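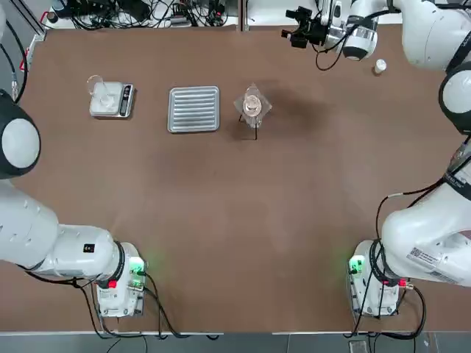
Sajib Siddiqui

Ticket 263: Right arm drops or rotates glass beaker with Horkine fingers, wrist camera exposure drifts during approach

Status: open, workaround in place
Priority: normal
Assigned to: Edin Leka
Site: Trostmont bench, two-arm cell

Summary

We are comparing two sets of fingers on the same gripper body: the stock Horkine fingers and the Plalus fingers with the softer pads. The test task is to lift a glass beaker off the kitchen scale, carry it across the table past the metal tray, and put it back. With the Horkine fingers the beaker turns in the grip on the way over. With the Plalus fingers it stays put, but the wrist camera loses the rim on some approaches and the arm stops short. These looked like one fault at first. I now think they are two, and I am logging them in one ticket until Edin splits it.

Setup

Both arms are on the same controller build. Only the right arm was moving in the Horkine runs, with the left arm parked. The scale, tray and tripod sit in a row along the upper part of the table. Scale positions are taped underneath, so it goes back to the same spot after each change of fingers. The beaker is empty for all runs in this ticket.

Steps to reproduce

1. Home both arms and wait for the green lights on the bases.
2. Load the beaker pick program, force limit at default.
3. Start from the hover position over the far edge.
4. Run the pick, carry and place without stopping.
5. Note the spout direction before and after.

Expected: spout points the same way at the end as at the start.
Seen: spout off by a clear angle after the carry, Horkine fingers only. One full drop onto a foam mat, no breakage.

Log

Sajib Siddiqui: Raised the force limit one step at a time with the Horkine fingers. Rotation gets smaller but does not go away. At the top setting the controller throws an overcurrent warning, so I backed off 2 steps and left it there.

Edin Leka: Please check finger alignment before touching force again. If one pad lands ahead of the other it will push the glass around before the grip closes.

Sajib Siddiqui: Checked with a feeler gauge. The left finger was closing early. Loosened the mounting bolts, squared both pads against a steel block, tightened. Rotation on placement is better, still present on fast carries. Slow carries are clean.

Akash Awasthi: Wipe the beaker with alcohol between sets. We had a grip test in May that was spoiled by skin oil, and it took us a week to find it.

Sajib Siddiqui: Done, and added to the run sheet. No change to the carry result.

Switched to the Plalus fingers and repeated the pick.
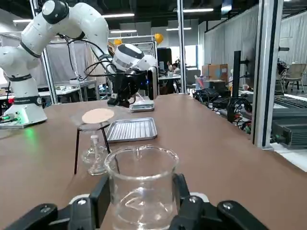 Wrist camera view with the beaker between the fingers. Tripod and ribbed tray behind.

Sajib Siddiqui: The flared rim is the problem for the detector. It finds the near side of the lip, then jumps to a reflection on the curved wall and back. With auto exposure on, the ceiling lights pull the image dark as the wrist tips up, and the rim goes with it. Locked exposure at 4,000 microseconds. Detection held for 4 approaches in a row, then lost the rim on the next one.

Tanvir Patwary: Which crop are you using? The default one takes in half the room. Anything bright past the far edge of the table counts toward the exposure and the edge search.

Sajib Siddiqui: Default. Cropped to the table surface and reran. Much steadier. The reflection jump still shows up at steep wrist angles.

Edin Leka: Keep the crop. Lower the approach angle so the camera looks across the rim and not down into it. I will send a patch for the edge filter — do not update the controller until I confirm the version.

Current state

Plalus fingers fitted, exposure locked, crop set to the table, low approach angle. This is good enough to go on with the comparison. Horkine results from before the alignment fix should be thrown out and rerun. I have marked them in the run folder.

Open items

- Edge filter patch (Edin)
- Rerun Horkine set with squared pads and the slow carry (Sajib)
- Check cable slack at the right wrist. The cable hangs low when the arm is over the table and I want a second clip on it.
- Decide whether the carry speed limit belongs in the program or the controller profile

Last updated: Saturday, June 6, 2026
4 comments | 2 shares

Related tickets
Plalus pads: replacement interval
Overcurrent warning on gripper close, default profile
Wickramasinghe camera bracket, loose after homing
Scale reading not logged during two-arm runs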